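Serial fiction corner: where should chapter two of The Salt Road pick up?

Posted by hosex_writes

Hi everyone! I've finished the first chapter of my fantasy serial (the one with the twins who can hear metal, for those who read the early draft in March) and I'm stuck on a choice. Chapter one ends with Giron walking out of the foundry at dawn. I could start the next one with him on the road, or jump back to 1902 and show his grandmother finding the bell. I've written both openings and I love them both, which doesn't help me one bit.

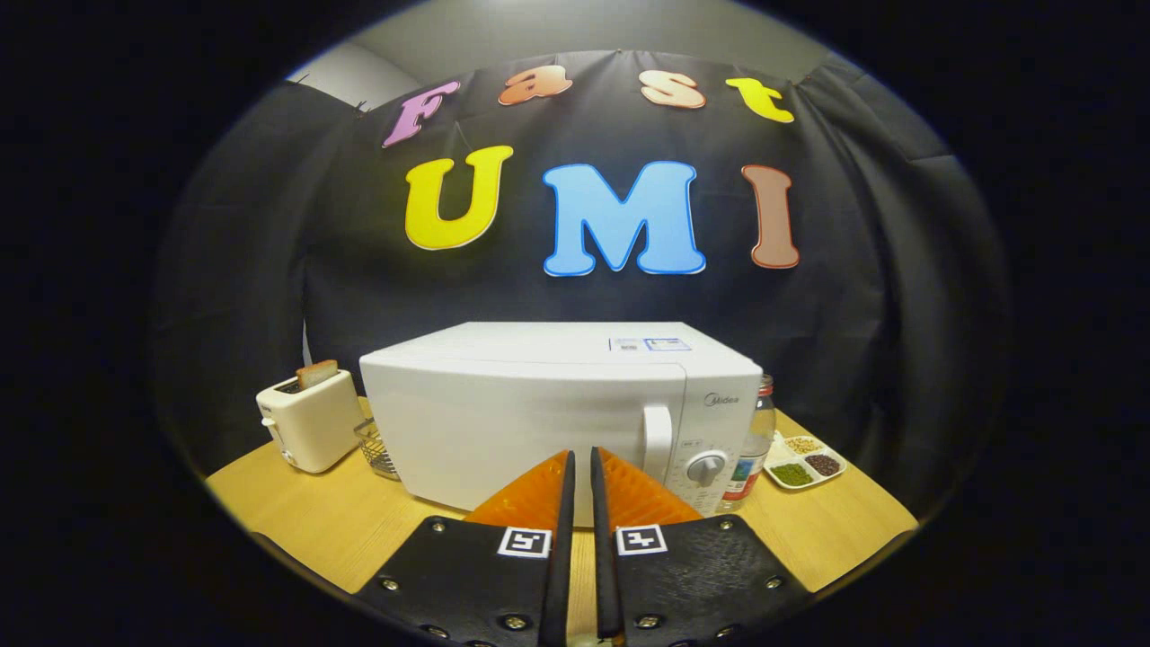 Trinidad Zúñiga replied:
Stay with Giron, please! I've only just met him and I want to know if he gets over the pass before the snow. Grandmother can wait until chapter six or so, when I'll be aching to know where the bell came from. I read your first chapter twice last night with my tea going cold, and the part where his sister hums through the wall so he won't feel alone – oh, that got me.

jekis replied:
I'm going to disagree with Trinidad, kindly I hope. The bell is the most interesting thing in the story so far, and you mention it once and then drop it. If I don't hear about it again for several chapters I'll forget it was there. A short flashback, two pages at most, and then back to the road.

hosex_writes replied:
Two pages! Jekis, my grandmother chapter is 21 pages. She has a whole courtship in there, and a mule.

jekis replied:
Then it's a novella, and you should write it, and I'll read it. It still isn't chapter two.

Trinidad Zúñiga replied:
I'd read the mule one too. But see, that's my worry with flashbacks this early. I get settled with one person and then I'm handed somebody else, and by the time I come back I've lost the thread of what he was afraid of. My own Huenchumán stories had that trouble for years, and I ended up pulling almost all the old family history out and letting the characters tell it to each other over supper. It read a lot warmer that way.

hosex_writes replied:
Hmm, now that's a thought. Giron does stop at the ferry inn, and the innkeeper is old enough to have known her. She could tell him a little of it, and get some of it wrong.

jekis replied:
Get some of it wrong, yes! I'd take that over my two pages. Does he know she's wrong, or do we find out with him later on?

hosex_writes replied:
I don't know yet. His sister would know. I'll try a draft with the inn and post it in this thread – be gentle with the ferry scene, I've never been on one.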